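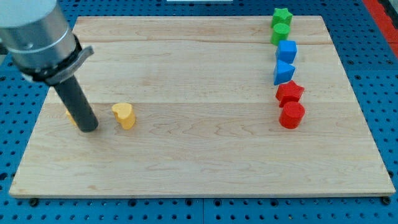

Week 2: why wood moves

Wood never really stops reacting to the air, and once you get the hang of this you will look at every table and door in your house differently! A living tree is full of water. After milling, the board dries until it settles with the humidity of the room, then swells and shrinks with the seasons. Nearly all of that movement is across the grain, with hardly any along it. Take a glued-up board like the pale maple one, with the grain running lengthwise in every strip: it will get wider and narrower over the year, but its length will barely change.

Growth rings matter too. Flat-sawn boards move close to twice as much as quarter-sawn ones, and they like to cup. Look at the end grain before you buy (my favourite part of any trip to the timber yard).

A quick sum for your notebooks. Say a panel is 60 cm wide and moves 2 per cent between a damp March and a dry winter. How many millimetres is that? Now imagine it screwed down hard at both edges. Something has to give, usually with a loud crack.

Before next class, read the Cunthorpe notes up to page 11 and bring an offcut, any species. We'll weigh them, dry them in the oven and weigh them again. Great fun, and the room smells wonderful.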